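Home | Syllabus | Readings | Handouts | Contact

Handout 4: What a survey can't tell you

The Kisitz study gets quoted as proof that pupils with tidy desks score higher. Read the method before you believe it. The team mailed 2,161 forms to households and reported on the ones that came back, almost 200. The press summary gives only the first number.

Who answers a long form about tidiness? Probably tidy people. That is nonresponse bias, and a bigger mailing does nothing to cure it. Trulska tried a follow-up with 39 households that had ignored the form, and the link with scores shrank to very little. I wouldn't lean on that either. It's a tiny group.

Note also that "tidy" was self-rated. One person's tidy is another's heap.

For next time: write one question about desk habits that two strangers would answer the same way. Harder than it sounds.

Desk items, wooden tabletop: 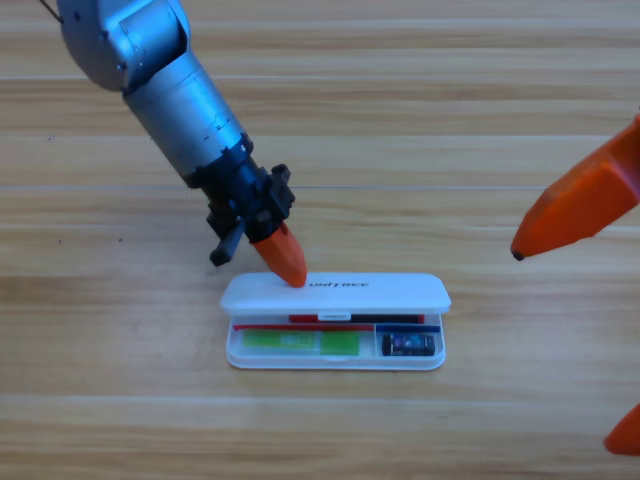
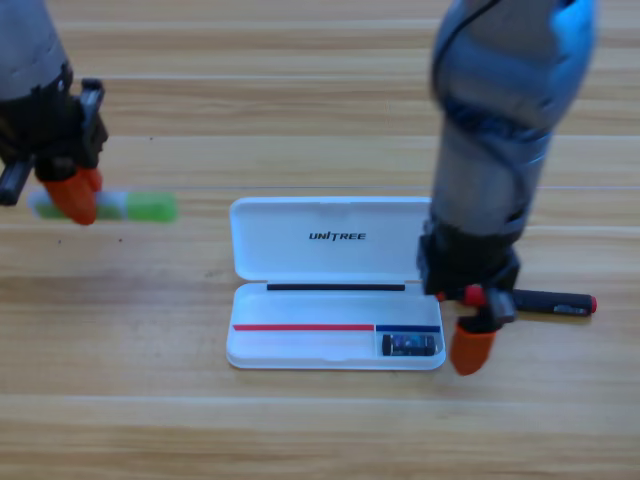
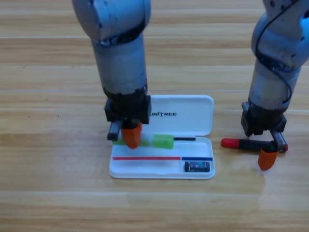
Trịnh objects that a weak survey still beats a hunch, and asks whether I would throw out every mailed form on those grounds. No, but I'd want the return rate printed beside the headline.

Related handouts
Handout 3: Samples and who is missing from them
Handout 5: The Gistis panel and leading questions
Reading list, October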